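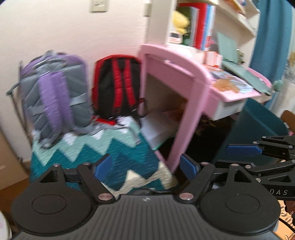 Progress report: bag storage and room reset, Trundovside house
Prepared by Noreen Ó Dálaigh for the Alel Household Fund
9 September 2021
Reading time: 4 minutes

1. Scope of this period

The grant covers the clearing and re-equipping of shared family rooms at Trundovside, and a bag loan stock for children who arrive without one. The previous report closed with the upstairs rooms measured and no storage in place. Work since then has been on the children's room at the end of the landing and on the loan stock itself. The kitchen and the downstairs hall are not included and will be reported separately.

Spending to date is 1054 euros against the approved budget line. Of this, 735 went to shelving, wall fixings and floor repair. The balance went to replacement buckles, webbing, thread and cleaning supplies. No money has been moved between lines.

2. Children's room

The white shelving unit is up and fixed to the wall. Kevin Ó Riain did the fixing and checked it again after a week under load. The pink desk stays in the room. We had proposed to replace it with a larger table, but Teresa Nic Giolla, who runs the homework hour, asked for it to be kept for the younger children and the replacement has been dropped from the plan.

The wood floor was repaired at the door side only. Two boards were lifted and relaid. The rest is worn but level, and we do not intend to refinish it under this grant.

Bags waiting to be checked are stood upright against the wall on the quilt, back panels outward. This way the shoulder straps, the grab handle and the strap ends can be looked at before the bag is opened. The two on the quilt at present, a large purple and gray pack and a smaller red and black one, are the last of the September batch. Both have loose straps to be shortened or tied up before they go on the shelves. The purple and gray pack has a trailing one, and a trailing strap of that length will catch in a door or on a stair rail.

The quilt is a temporary surface. It protects the bags from the wall side of the floor and is easy to shake out, but it moves when a heavy bag is dragged across it. A fixed bench was quoted by Ó Riain and is under consideration (see section 5).

3. Bag loan stock

The stock list now holds 142 bags. Each has a card giving size, main color, condition and date of last check. The cards replace the notebook, which had two entries for some bags and none for others.

The checking procedure was settled in this period and is as follows.

Empty every pocket, including any sleeve in the back panel. Return papers to the office tray.
Pull each shoulder strap by hand at the top seam and at the lower anchor.
Open and close every buckle. Cracked buckles are replaced, not glued.
Run all zippers end to end with the bag empty.
Shorten or tie loose strap ends.
Wipe the back panel and leave the bag open overnight.
Fill in the card and shelve the bag by size.

Failures have been mostly at the lower strap anchors. The upper seams hold up well, even on the older bags. Large packs with thick padding take longer to clean, and the padding dries slowly in this building — overnight is sufficient with the heater on, but two nights are needed without it. Sorcha Sheehan has asked that the padded bags be done at the start of the week for this reason.

Repairs beyond a buckle or a short seam are sent out to Fladar. The first lot came back complete. The second was delayed while they waited for gray webbing, and we have agreed to accept black where gray is not available. Color matching was not a condition of the grant.

4. Problems and changes

Shelf spacing. The unit was assembled with equal gaps. Small bags left wasted height and the large ones had to be laid flat, which bends the frame sheets in the few that have them. The lower shelves have been respaced and large packs now stand. One shelf was left over and is stored on top of the unit.

Cardboard. Packaging was still in the room when the first bags were brought up. Part of it has been flattened. Anything kept for sorting must be clear of the doorway by the end of each day.

Outlets. The electrical outlets along the bag wall must stay reachable. The shelf plan was moved to suit, at the cost of a narrower bay beside the desk. Senan Ó Briain has marked the revised position on the room drawing, copy attached to the printed report.

Staffing. Checking was planned for two people and has mostly been done by one. The rate has been acceptable but leaves no cover for illness. A rota with 4 names is in draft.

5. Work for the next period

Complete the September batch and shelve it. Decide on the bench; the quote is valid to the end of October. If the bench is approved, the quilt will be washed and returned to the linen store. Label the shelf edges by bag size. Agree a return date rule for loans, which at present depends on whoever is at the desk — Teresa Nic Giolla is to bring a draft to the October meeting.

One decision is requested from the fund. The cleaning supplies line will run out before the shelving line does. We ask to move the unspent part of the shelving line to cleaning once the bench question is settled. No additional money is sought.

6. Documents attached to the printed copy

Room drawing, revised
Bag card, blank
Receipts, numbered in order of payment
Bench quote, Ó Riain
Fladar repair notes, first and second lots

Contact: Noreen Ó Dálaigh, Trundovside house office
© 2021 Trundovside. All rights reserved.
Back to top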